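Leave the Mess In

Most of the arguments I have had about collecting examples for a learning system have been about tidiness. Someone wants the room cleared before the recording starts. Someone else wants a plain cloth under the objects, or the curtains drawn, or the same six blocks used every time. I understand the wish. I shared it for my first year in this work. I now think it does more harm than bad lighting, cheap hardware and tired operators put together.

I help run a small collection effort out of Petham. We pay people to do ordinary household jobs with a pair of hand-held grippers, in ordinary homes, and the recordings go into training a policy that is later run on an arm. Last August we finished a set we call Kindau. It has 2,707 episodes in it, and 1,919 of those are cleanup jobs: picking litter off beds, sofas and counters. The rest are folding and putting away. Before Kindau there was a set called Pudier, 700 episodes, all recorded on one table in one room with one overhead lamp. Pudier was easy to check and pleasant to look at. The policy trained on it did very well on that table.

Then we moved it to an apartment on the other side of the building. It reached for the pattern on a cushion. It closed on air beside a candy wrapper. It ignored a paper towel completely, I suppose on the grounds that it had never been shown anything limp and white. We had spent four months teaching it one table.

People who hear this story usually say the answer is more data. It depends what kind. Another 700 episodes on the same table would have bought us very little. Tihomir Yordanov, who did most of the recording for Pudier, had become extremely good at it by the end, and that was part of the trouble. His last hundred pickups look nearly identical. Same approach, same height, same pause before closing. A person checking the files would call that quality. I would call it one example with a large file size.

A crumpled wrapper is a useful object to think about. It has no fixed shape. One end may be stiff and the middle soft, and it can shine in a way that changes as it turns. If you pinch it in the wrong place it slides or springs. A plastic bag is worse, and a ball of tissue is different from both. Put any of them on a patterned blanket and finding the edge of the thing becomes a real problem. That is the problem the machine will meet in a house, so it should meet it in the examples.
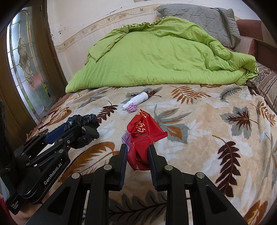
The usual objection is that clutter makes it impossible to know what went wrong. If a policy fails in a clean setup, you can look at the one thing that changed. If it fails in somebody's bedroom, there are forty things to blame. Vesna Babić, who reviews our files, has made this case to me more than once, and she is right about the diagnosis part. We keep a clean table for that. It's a test bench, and I am glad we have it. My disagreement starts when the test bench becomes the place where the teaching happens, because it is convenient and the numbers look good.

The second objection is cost. Recording in homes is slow. You have to travel, ask permission, carry batteries up stairs, and wait while somebody moves a laundry rack. On the Pudier table we could get through sixty episodes before lunch. On a home visit we are happy with twenty-five. I don't have a clever reply to this. It costs more. I would take the twenty-five.

The third objection, which I hear mostly from people outside the work, is that sloppy surroundings lead to sloppy handling. We had some of that. In Kindau we threw out 206 episodes, and I read the notes on every one. Many were dropped tracking or a dead battery. A good number were operators rushing at the end of a session. A few were plain confusion about the instructions. I could not find one where the state of the room was listed as the cause.

I would go further and say we throw out too much. Our old rule was that any episode with a missed grasp was rejected. Somebody closes on a bag, it slips, they open, shift over a little and close again. Under the old rule that was a failure. But the second try shows what to do after the first one misses, and a policy that has only seen perfect grasps has no idea what comes next when it misses one. It will miss one. We changed the rule before Kindau, and of all the decisions we made that year it is the one I'd defend hardest.

Some things should be kept strict. The start and end of each episode need to be marked the same way every time. The grippers need to be calibrated before each visit, even when it's the third visit in a day and everyone wants to go home. The written label has to match what was done. "Picked up trash" is a poor label if there were three kinds of trash and the operator used both hands. These are dull rules and they catch most of the real damage.

What I'd stop controlling is everything the household already decided: the bedding, the light from the door, the bottle left lying around, the order in which a sensible person would pick things up. When we write instructions that say which item comes first, we get recordings of people following instructions. When we say "clear this off," we get recordings of people clearing something off, each a little differently.

We are planning the next set now, under the name Dumitrescu, and the first draft of the protocol had a line asking hosts to make the bed before we arrive. I crossed it out on Tuesday. Vesna has put it back with a question mark, so we'll be talking about it again.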